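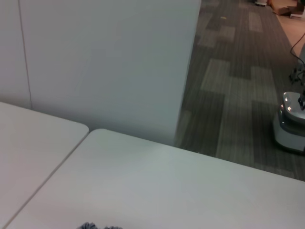 News / Student Projects

Students of the Clirnska Robotics Class Prepare Mobile Robot for the Vernora Table Task

CLIRNSKA, January. The robotics class of the Clirnska Technical School informs that its students have entered the second half of their yearly project, in which a mobile robot must learn to pick up soft objects from a table and put them in the correct place. The project is made for the Vernora student competition, where the class will take part for the first time.

The class works on white tables in the project hall, with a mobile robot on the carpet next to them. The students belong to the second and third year of the school. They are divided into 4 teams, and each team has its own area of responsibility: driving, gripping, camera and safety.

"In the first months we spoke much about theory, and the students were patient with us," said Beatrice Kioko, teacher of the class and leader of the project. "Now they stand beside the robot every Thursday and they see what their program does. When the gripper closes two centimeters too early, it is a very clear lesson."

Soft objects were chosen by the students themselves. The competition allows each school to select between hard objects, such as cups and boxes, and soft objects, such as cloth and cord. Soft objects give more points, but they change their shape each time they are touched, and the robot cannot use the same grip again and again. For this reason the camera team collects pictures from the small camera at the wrist of the robot. Until now the team has sorted over 290 attempts into good and bad ones, and the gripping team studies the bad ones first.

The edges of the tables are also a part of the work. In the Vernora rules, the work surface can be made of more than one table, and the robot must understand where one table ends and the next one begins. The driving team has written a small program for this question, which they call Comska. It compares the view from the wrist camera with a simple map of the tables, and it stops the arm when the two do not agree. Comska was at first only an exercise for the holidays. It has now become part of the main software of the class.

"I wanted to make the robot fast, but my team decided that first it should stop correctly," said Tomás Guerreiro, student of the third year and member of the driving team. "We had some long discussions about it. I think they were right, and after the competition we will still try to make it fast."

The project receives support from the engineering firm Leitão, which lends measuring tools to the school and sends an engineer to the class 2 times per month. The engineer answers questions and reviews the programs together with the students, but does not write any part of them. This is also a condition of the competition.

At the competition, each school can receive a maximum of 100 points. Most of the points are given for the task with the robot, and the rest are given for the written report and for a short talk before the jury. All members of a team must speak in the talk, so the class has started to practice this part as well.

Before the competition, the school will open the project hall for one afternoon to families and to younger pupils who are interested to join the class in the next school year. Visitors will be able to see the robot at work and to ask the students about it. The doors open at 3 p.m. and the entrance is free. The day will be announced on the notice board of the school.

Journalists who wish to visit the class or to speak with the students are kindly asked to contact Beatrice Kioko through the office of the Clirnska Technical School.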